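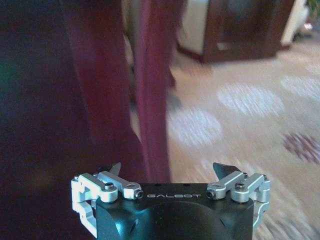 Tendcombe Map Captions: a subtitle and caption add-on for web maps

I make maps for a living, mostly the scrolling story kind with a bit of video tucked in between the panels, and I wrote this add-on because I was fed up with typing captions twice. If you've ever put a clip into a web map, got the subtitles looking lovely, then opened it on a phone and found them sitting right on top of the legend, you'll know what I was cross about.

Tendcombe Map Captions is a small script plus a settings page. You give it your caption files and your map, and it puts the words where they can be read. It also does place labels that change as the viewer scrolls, which started as a side thing and has ended up being the bit I get the most emails about!

What you get

The script itself (one file, no build tools needed)
The settings page, which runs in your browser and saves to a plain text file
Four ready-made caption styles, two light and two dark
A set of sample captions so you can try it before you make your own
A year of updates

How it works

You paste one line into the page that holds your map. Then you open the settings page, drop in your caption file (SRT or VTT, either is fine) and pick which panel it belongs to. If your story has several videos you do this once for each, and there's a copy button so you don't have to choose the colours and sizes all over again.

Captions can sit under the video, over it, or in a strip along the bottom of the map. I nearly always use the strip. It shrinks politely when the legend is open and goes back when it's closed, and you can set the lowest text size it's allowed to drop to. Please don't go below 14, my eyes aren't what they were.

For the scrolling labels you make a short list: panel name, label text, and where it should go. The where can be a pair of coordinates or the name of a layer. If you use a layer name the label goes to the middle of whatever is showing, which is great for counties and not so great for rivers (you'll want coordinates for rivers, trust me).

Two languages at once

Version 2 can show two caption tracks together, one above the other. I did this for a coastal walks map with English and Welsh, and it needed more fiddling than I'd expected, mainly to stop the lower line jumping about when the top one ran to two rows. Now both tracks keep their space even when one is quiet. You can swap which one is on top, and the viewer can turn either off with a button.

Right-to-left languages work in the strip and under the video. Over the video they work too, but the background box is a bit wide on the left. I know about it and it's on my list.

Limits

Up to 3,000 caption lines per file
Up to 4,000 scrolling labels per map
Any number of maps on one site with a Site licence

The longest file I've run through it myself was 2,332 lines, a whole public meeting with the map changing behind it, and it was perfectly smooth on my old laptop. Loading took a moment longer than usual. If you've got something bigger, split it at a natural break and give each half its own panel.

What it works with

Any map page where you're allowed to add your own script. I've tested it with the Clurnov map viewer (both the classic one and the new one) and with Diekmann Pages, where you need to put the line in the footer box and not the header box. If you put it in the header nothing happens and there's no error, so check that first if it all seems dead.

Zivomex is a half yes. Captions are fine there, but scrolling labels only work on paid Zivomex accounts as the free ones don't let outside scripts see the scroll position. I'd love to get round that and so far I can't.

It runs in current versions of Firefox, Chrome, Safari and Edge.

Keyboard and screen reader use

Every button can be reached with the Tab key, and the captions on/off button says which state it's in. Scrolling labels are read out when they change, but you can switch that off in settings, and on a map with lots of panels I would. There's a high contrast style among the four and it's the one I'd start from if you're working for a council or a school.

Licences

Single: one map, one web address
Site: as many maps as you like on one web address
Studio: for people like me who make maps for clients, covers every address you work on

All three have the same features. When your year of updates runs out the script carries on working, you just stop getting new versions. You can move from Single to Site whenever you like and only pay the difference.

New in version 2.3 (2023-01-03)

Two-track captions no longer flicker when a video loops
Start time is now respected if the clip begins part-way through
New option to hide captions until the viewer presses play
Settings page remembers your last folder
Fixed label 307, and I mean exactly that one: any map with more labels than that was skipping it. Big thanks to the person who spotted it

Next up is a proper preview for phones inside the settings page. I'm hoping for July, but it's just me here, so don't plan your launch on it.

Help

There's a setup guide in the download, and it's short. If you get stuck, send me the address of your map and your settings file and I'll have a look. Caption files too if it's a timing problem. I answer most things within a couple of working days.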